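Workshop tips: comparing two grippers on small metal things

In our workshop in Nirnton we compare grippers almost every week, and I made many mistakes in the beginning. These tips are for people who start now.

Use the same objects for both grippers. Metal cups are good for this, they are cheap and they show every bad grip. Put them upside down, so the fingers must close on a round wall and cannot catch the rim from inside.

Clean the finger tips before each series. A little dish soap on a sponge is enough, then dry them well. My colleague Danilo forgot this one time and we threw away 51 trials. 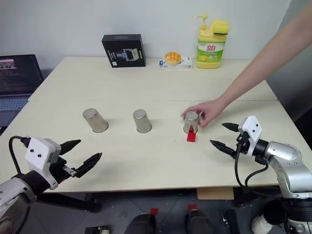
Write down the opening width and the closing force before you change anything. We did 300 trials with the Werard fingers and the same number with the Bikar. The Bikar is slower, but it scratches less.

Keep the lamp in one place all day. Shiny steel confuses the camera more than you expect.

If a cable pulls when the wrist turns, give it more length and fix it again with soft tape. Check the screws of the mount after lunch also.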